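Galtis 120 Worktop Sheet
Home / Surfaces / Worktop sheets / Galtis 120

Availability: in stock, ships flat
Sold by: Ulska Surface Supply
Finish: matte
Colors: white, light gray, sand

The Galtis 120 is a solid-core sheet for benches, packing tables, sewing tables and light assembly tables. It is sold cut to length with all four edges sealed. The number in the name is the length of the standard sheet in centimeters. Width is 60 cm unless ordered otherwise. The top face and the bottom face carry the same finish, so a sheet can be turned over when one side is worn.

Matte surfaces show less glare under overhead lamps than polished ones. They also hold pencil and chalk marks, and these need a damp cloth and a little dish soap to lift. Do not use scouring powder. Powder polishes the high points of the texture and leaves a shiny patch that cannot be put back.
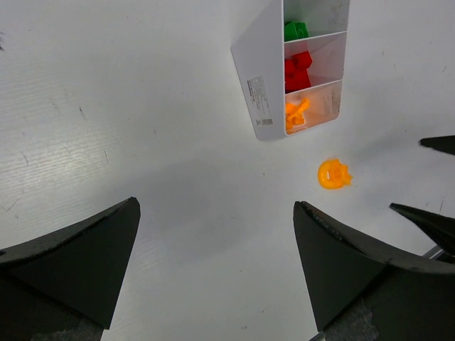

Fulgencio Gallegos wrote in to say that the white shows graphite far more than the gray does, and that he would order gray for any table where people mark out fabric or sheet metal. He also asked for the cleaning note to be moved higher on the page. It now stands ahead of the fitting section.

Specifications
Length: 120 cm
Width: 60 cm
Thickness: 19 mm
Weight: 15 kg
Edge: sealed, 2 mm radius
Rated load, evenly spread, on a four-leg frame: 100 kg
Rated load at any single point: 40 kg
Surface heat limit, brief contact: 280 °F

The heat limit is for contact of less than a minute. A glue pot or a soldering stand left in one place needs a mat under it. The point load is measured at mid-span, with the sheet screwed to the frame at all eight holes. A sheet resting loose on trestles has no rating.

Frame fit
The sheet fits the Usum fixed frame and the Usum crank frame without drilling. The Intarasuk folding frame needs the adapter strips, sold in pairs. Older Intarasuk frames with the round crossbar do not fit, and there is no adapter for them. Check the crossbar before ordering — the round type was sold under the same model name as the square type.

Cutouts
Cutouts for cable ports, clamps and base plates can be ordered at the time of purchase. Keep at least 5 cm of material between a cutout and the nearest edge. A notch that opens onto the edge is possible on the long sides only, and it lowers the rated load. Notched sheets are shipped with a separate load card. Inside corners are cut with a 6 mm radius. Square inside corners are not offered, as they start cracks. 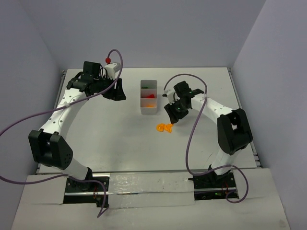
Cut faces are sealed at the shop before shipping. If you make your own cutout, seal the raw core the same day with two coats of the edge sealer and let the first coat dry fully before the second goes on. Unsealed core takes up water and swells, and the swelling does not go down again. Damage of this kind is outside the warranty.

Side panels
Panels clip to the back and ends of the table and keep small parts from rolling off. They are 40 cm high and are sold singly. A table closed on three sides takes one long panel and two short ones. The clips grip from below and leave the top face clear. Panels are not meant to be leaned on or to carry shelves.

Care
Wipe weekly with a damp cloth. Dry the edges after any spill. Mineral spirits may be used on ink and tape residue, followed by soap and water. Acetone dulls the finish. Retighten the frame screws one month after fitting and once a year after that.

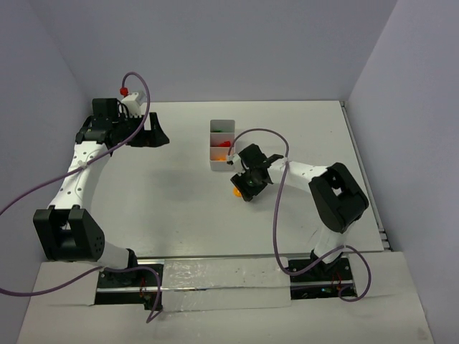 Changes to this page
Saturday, February 13, 2021 — Point load corrected. The earlier figure was for the thicker sheet, dropped from the range in October. Load cards already sent out with notched sheets are correct and do not need replacing. Sand is made to order and adds two weeks.

Ordering
Standard sheets leave the warehouse in two working days. Sheets with cutouts take eight. Send a drawing with all measurements taken from the front left corner of the top face. Drawings measured from the center line are sent back. For questions on cutouts and load cards, write to Isauro Hinojosa at the trade desk. Cut sheets cannot be returned unless the cut differs from the drawing by more than 1 mm.

Related items
Usum fixed frame
Usum crank frame
Intarasuk adapter strips, pair
Galtis edge sealer
Galtis side panel, long
Galtis side panel, short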